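4. Trying the Keston hand-held gripper kit on real laundry

4.1 Why we wanted this kit

Most of what we know about garment folding comes from tabletops: a square towel, a plain background, plenty of light. We love that work and have done a fair amount of it ourselves, but we came into this review hoping for something messier. The Keston kit is sold as a way to record manipulation in ordinary homes, with a person doing the task by hand through the same jaws the robot will later use. The person holds the tool, the camera looks forward over the jaws, and the recordings go to the Pulto software for cleanup and export. When we read the product sheet we were excited, and after a month with the kit we still are, though with a few notes for the people who make it.

We ran the kit on four home tasks: bed clearing, jacket folding, shelf loading and shoe pairing. Only the first two are covered in this section. Shelf loading is in Section 5, and shoe pairing goes to the appendix, where it can have the space it deserves (the laces alone took up most of our group meetings in January).

4.2 Bed clearing

Bed clearing is a good first task because almost everything about it is uncertain. Clothes overlap, sheets have patterns, and a dark heap could be a blanket or a sweater until someone lifts a corner. A policy that has learned only from plain backgrounds tends to grab the print on the sheet, which we saw again and again in our earlier tabletop system. With the Keston jaws the operator picks a garment, closes in on it and lifts, and the recording keeps the approach as well as the grasp. We found the approach phase to be the most useful part of the data by a wide margin. New operators got comfortable quickly, and we were delighted by how natural their paths looked!

Figure 7(a) comes from an approach in this task, with the jaws open over a floral sheet and a crumpled mustard-yellow garment to the right.

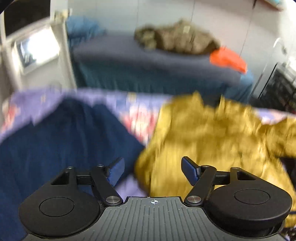
Eoin Corrigan would have us go slower at this point. A wide view is lovely to look at, he wrote on our draft, but if the tool is swinging while the operator makes up their mind, you are teaching the robot to dither, and I would cut every second before the hand commits. We took the comment seriously and trained both ways. Cutting the early part did make the motions crisper. It also made the policy worse at choosing which garment to go for, especially when two pieces of cloth were touching. We kept the full approach in the main set and added a flag in Pulto so that other groups can trim it if they prefer. His point about blur stands, and a faster shutter is at the top of our wish list for the next version of the camera.

After filtering, the bed clearing set holds 785 recordings. Filtering removed 26 more, nearly all of them for tracking loss when the tool was turned toward a blank wall. That is a very good yield for a kit that needs no markers and no fixed cameras, and it matched what Cullinane told us to expect when they supplied the unit.

4.3 Jacket folding

Folding a jacket is harder than folding a shirt, and much more fun to study. A thick sleeve doesn't stay where it is put. It rolls and springs, and a shiny fabric changes its look with every small move of the tool, so a depth estimate that was fine a moment ago can drift badly. Trim and cords add trouble of their own, being thin, dark and easy to catch by mistake.

We asked operators to lay the jacket front up, bring one sleeve across the chest, then the other, and finally turn the lower half toward the collar. The order was fixed but the grasp points were left open. Some operators liked to pinch near the cuff, others took the sleeve close to the elbow and let the end swing over. Both styles are in the data, and the policy learned to use both, which pleased us more than any single score in this paper.

Figure 7(b) shows a gold satin jacket with one sleeve lying across the body and the jaws open just above the lower part.
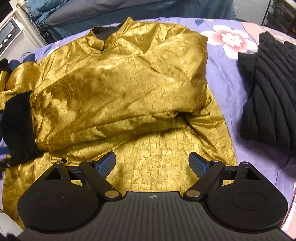 Atieno Tanui
Lead author, hardware evaluation and data collection

Figure 7. Views from the hand-held gripper. (a) Bed clearing. (b) Jacket folding.

The jacket folding set holds 751 recordings. We held back 52 of them for testing and trained on the rest with the same settings as for bed clearing, changing nothing but the task label. The textured finger pads deserve a special mention. Satin is slippery, and with the smooth pads from our older Imetti gripper the sleeve often slid out halfway through the turn. With the Keston pads our operators could use a lighter squeeze and still hold on, and that lighter squeeze carried over to the robot. We saw fewer dropped sleeves and far fewer creases pressed into the fabric.

Two things could be better. The squeeze is recorded as jaw width only, so the software cannot tell a gentle grip on a thick cuff from a hard grip on a thin one. A simple force reading would fix this, and we would gladly give up some battery life to have it. The second is weight. Folding keeps the wrist out in front of the body for a long time, and operators asked for breaks more often here than in any other task. Ita Tully tried a light forearm strap toward the end of the work and liked it very much. We have sent the pattern to Keston.

4.4 Setup and export

Setup was quick enough that we stopped writing it down. The operator starts the camera, opens and closes the jaws fully once so that Pulto can find the limits, and begins. Export takes longer than recording, and on a laptop it is best left to run overnight. Daithí Kavanagh rewrote our loader to read the exported files directly, and his version is the one we release with this paper.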